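The Weavers Who Stopped a Railway

On the morning the surveyors came to Gulleck, the looms were silent. This was the first sign. In a valley where weaving began before daylight and finished after dark, silence was a kind of speech, and the colonial officers who had ridden up from the coast did not understand it.

In this article I will tell the story of the Gulleck refusal, how it started, what it cost, and why so few people outside the valley have heard of it.

The Mokimer Company had received its concession the year before. It wanted a line from the port of Pundska to the copper hills, and the shortest way went through Gulleck. The company's plan required 216 households to leave their land. For this they were offered a single payment and a place in the new labour camp at Gondal, on the dry side of the hills, where there was no water for dyeing and no pasture for sheep.

The households did not answer the offer. They had no newspaper and no lawyer. What they had was cloth. Almost every blanket sold in Pundska came from the valley, and so did the sacking in which the company's own merchants packed their grain. In October the weavers agreed to send nothing down the road, not one bolt, until the line was moved.
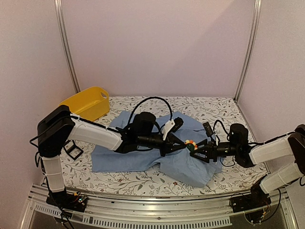
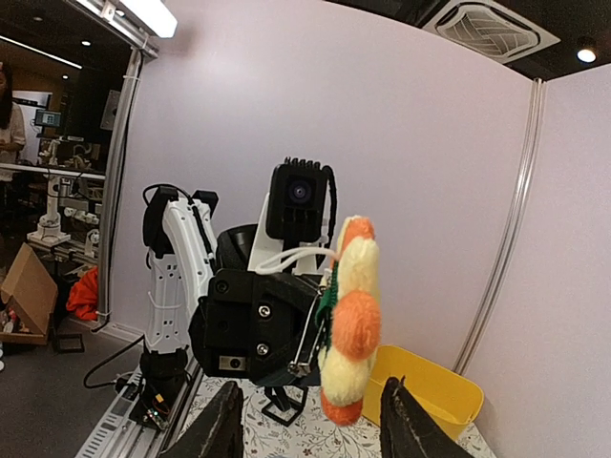
It is easy today to think of such a protest as a small thing. The administration at Pundska thought so too, and its first reports speak of the matter with some humour. We are used to cloth being everywhere and costing little, and most of us would not look twice at a wide piece of blue cloth lying wrinkled across a table. In Gulleck, a piece of blue was the work of many evenings, and the whole value of a family's winter could be folded under one arm. To hold it back was to go hungry on purpose.

By the second month the merchants were complaining in writing. By the third, the company sent 50 armed men to open the storehouses. They found them empty. The cloth had been carried into the hills at night, mostly by the older women, who knew the goat paths and were not watched. Two storehouses were burned anyway, and eleven people were taken to Gondal, where four of them died of fever before spring.

I have read the letters which the company wrote in this period. They are kept in the harbour archive at Pundska, in grey boxes, and they are not well ordered. What surprised me is how rarely the weavers are mentioned. The writers speak of delays, of weather, of the price of timber. Only one clerk, who did not sign his name, noted that "the people of the upper valley are entirely of one mind, and I do not see the end of it."

The end came from another direction. The investors grew tired, and the engineers proposed a longer route by the river. It was more expensive, but it touched no village. The company accepted it without any announcement. When a petition of thanks was brought to Pundska, it carried 2863 marks and thumbprints, many from places far from the valley.

Was it a victory? The old people I spoke with in Gulleck did not like this word. The railway was built, the copper was taken, and the families of the dead received nothing. Machine-made blankets arrived by the same line, and one after another the looms were sold. When I first visited, in 2000, only a few were still working, and the blue dye was bought in tins.

Still, the road to the upper valley passes the two burned storehouses, and their walls have never been pulled down or repaired. Children are brought there by the school each October. They are told the names of the eleven, in the order in which they were taken, and afterwards they eat bread on the grass – the same flat bread, I was told, that the women carried into the hills.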